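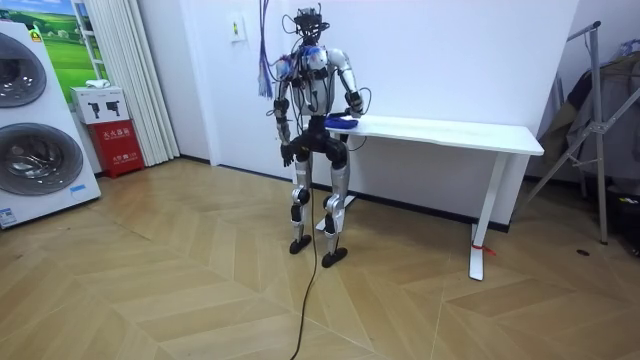

Robot humanoide junto a la mesa de trabajo, con la mano izquierda sobre un objeto azul.

Preguntas frecuentes: recogida de demostraciones

Estas respuestas se aplican a la campaña Gekari, fase de manipulación sobre mesa. Responsable de datos: Widad Haddad. Última revisión: 13 de marzo de 2022.

¿Qué se considera un episodio?
Una ejecución completa de la tarea, desde la postura inicial hasta que el operador pulsa el fin de registro. Los intentos fallidos también son episodios y se guardan con la etiqueta «fallo».

¿Cuántos episodios componen una sesión?
21. Si la sesión se interrumpe antes, se cierra como parcial y el resto se registra con otro identificador. No se mezclan operadores dentro de una misma sesión.

¿Qué señales se graban?
Posición y par de las articulaciones, órdenes del operador, cámaras de la cabeza y cámara fija de la sala. Todas comparten el reloj de Vonel. Un desfase superior a 16 ms invalida el episodio.

¿Hay que vaciar la sala antes de grabar?
No. El mobiliario y los objetos del fondo pueden permanecer en su sitio. Sobre el tablero solo deben quedar los objetos incluidos en la ficha de la tarea.

¿Dónde se coloca el objeto al empezar?
En la posición que indique la ficha. Entre episodios se cambia la orientación y, cada ocho, también la zona del tablero. Se incluyen posiciones próximas a las esquinas.

¿Puede el robot mover los pies durante la tarea?
Solo en las fichas marcadas con «base móvil». En las demás, la postura se fija antes de iniciar el registro. Un paso de recuperación del equilibrio se anota en el campo de incidencias.

¿Qué se hace con los cables?
Se revisa su recorrido por el suelo antes de cada episodio. Si un cable se tensa o toca el brazo activo, se detiene la grabación y se etiqueta «cable».

¿Se puede recortar un episodio?
No en el puesto de grabación. Los recortes se hacen en Kurilen, que conserva el original y guarda las marcas de inicio y fin aparte.

¿Cómo se etiqueta un agarre corregido?
Como «éxito con corrección», siempre que el objeto no haya caído al suelo. Si cae, el episodio es un fallo.

¿Cuándo se suben los datos?
Al cerrar la sesión. El servidor Tannous rechaza los paquetes sin ficha. La copia local se conserva 12 días.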